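Reviews > Home & Dining > Table Linen > Plosov round tablecloth, lime

I bought the Plosov in May to cover a round table I've disliked for years. It's sold by Flulleck as a "fresh seasonal green". Lime, in other words. You'll want to be sure about lime.

Fit and hang

Mine is the 200 cm round. It came folded into a parcel the size of a paperback, with creases to match, and I expected to spend the summer looking at them. One go with a cool iron and it hangs in soft folds all round the edge, low enough that you can stand with a shoe right against it. The table's faults are now a private matter.

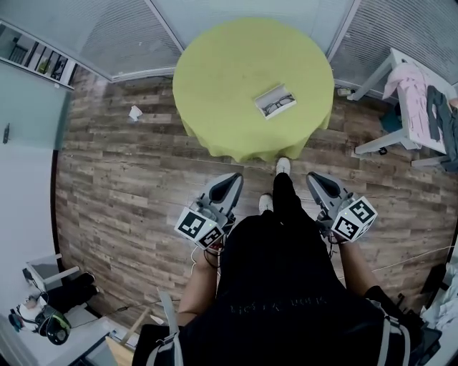 Colour

Loud. My glasses live in a small white box on the table, and against that green I can find them without wearing them, a feature Flulleck has neglected to advertise. With grey blinds and pale walls it's easily the most cheerful thing in the room. Shuzhen Dong, who came for supper, called it "brave" and asked for the water jug.

Washing

Forty degrees, 47 minutes on the quick cycle, no fading so far. Beetroot came out. Turmeric has settled in permanently and is, luckily, nearly the same colour.

Four stars. I'd have given five for a hem that was straight all the way round.

Lempi Väisänen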